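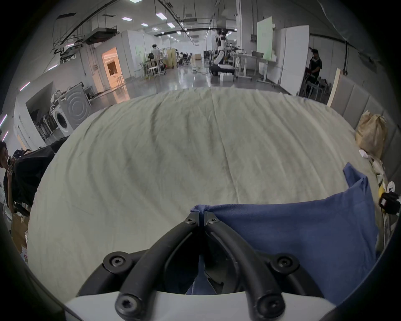
Figure 1. Blue cloth being raised from a table covered with a grey-green sheet.

3.2 Linen handling at Clorkasbridge

The Clorkasbridge steam laundry opened in 1923 and took in household washing from the streets north of the canal. Its ledgers list 153 customers in the first year, most of them paying by the bundle. Sheets and shirts were charged separately, and a customer who mixed them paid the higher rate for the whole bundle. Makori, who indexed the ledgers, found that disputes over this rule fill more pages than complaints of loss or damage.

Folding was done by hand on long covered tables. The work was paid by the piece, and the rate for sheets did not change between the opening and the sale of the business to Filali. Small items were folded by new workers, who moved to sheets after two months. The wage book gives no reason for the delay. Former workers interviewed by Pendo Makori put it down to the cost of a badly creased sheet, which had to be damped and pressed again without pay.

Creasing was the main concern in the shop rules as well. A table cover had to be pulled smooth before the first bundle of the day, and again after the noon break. Figure 2 shows a cover with long diagonal creases of the type the rules describe.

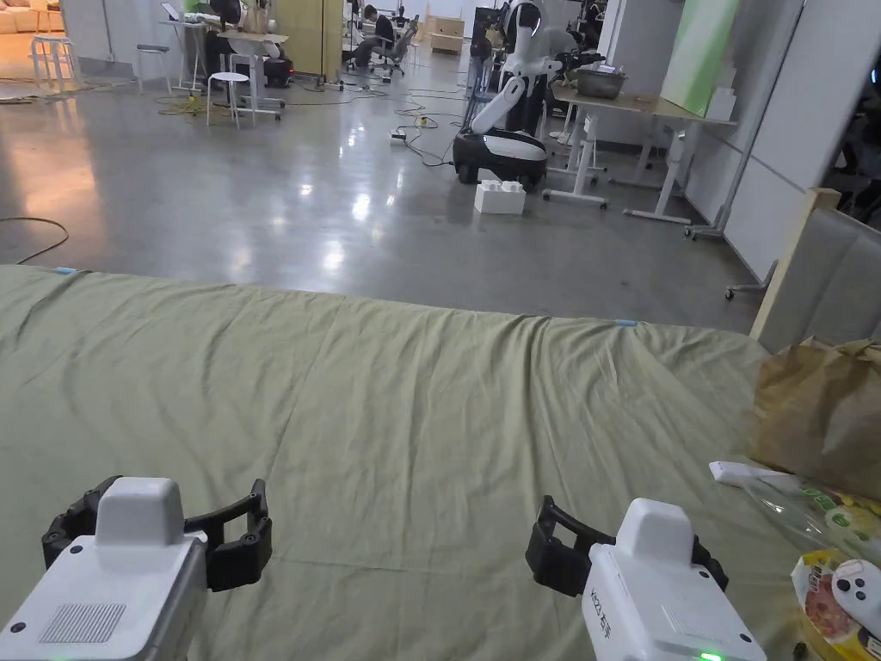

3.3 Changes after the sale

Filali kept the tables but dropped the bundle rate. From then on each piece was marked and priced alone, and the ledgers become much longer. The Tuesday collection, which had served the outlying farms, ended in December of the same year.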